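# Setting up a two-arm "move the fruit" task for your robotics club

Our club picked this one for the November showcase, and I've now set it up enough times that I can write it down without checking my notes (mostly). The goal is simple to say: take a piece of fruit off a plate and put it in a bowl, using two arms. Getting a room full of students to agree on how is the fun part!

**What you need**

- Two arms with parallel grippers, already calibrated
- A plain mat, matte if you can find one
- A bowl, a plate and one piece of fruit
- Painter's tape and a marker
- A shared sheet for logging runs

**1. Lay the mat**

Smooth it out by hand and don't fuss over the last few creases. Leave a bit of bare table showing on all sides so you can tell when it has crept. Ours creeps. We named our project Nastov and the mat has been the most stubborn member of the team.

**2. Place the dishes**

Bowl on one side, plate on the other, with a clear stretch between them. Put both at the same depth so neither arm has a longer reach, then set the fruit on the plate. Don't center it too carefully -- a script that only works with perfect placement is going to let you down on showcase night.

**3. Send both arms home**

Home for us means grippers open, fingers down, and high enough that a student can reach in and reset the dishes. Start every run from the same pose.
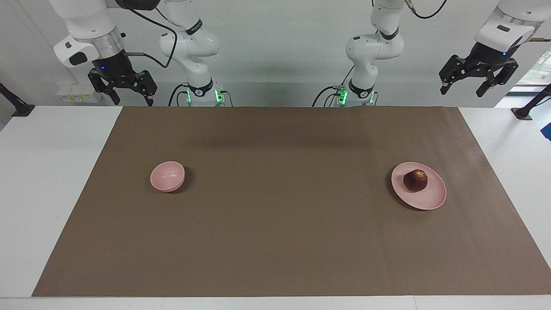 **Which arm should pick up the fruit?**

Use the one on the plate's side, and have it carry the fruit all the way to the bowl the first few times. Add the hand-off between arms once the single-arm version works 5 times in a row.

**4. Teach the waypoints**

You want one point high over the plate, one at grasp height, one high over the bowl and one for the release. We save ours in a file called Travik (long story, it was a bad typo that stuck). Run the whole path at a crawl with a hand on the stop button. If a fingertip brushes the rim, raise the grasp point a hair and try again.

**5. Close gently**

Start with a low grip force and work up. Wait 500 milliseconds after closing before you lift -- our early runs skipped that pause and we chased a lot of fruit across the floor.

**6. Log everything**

Write down the starting spot, the speed and what went wrong. We did 50 runs before touching the hand-off code, and 11 of those failed the same way, with the wrist turned too far on approach. I'd never have spotted it without the sheet.

Next up I'll post our hand-off script, once I've cleaned out the comments.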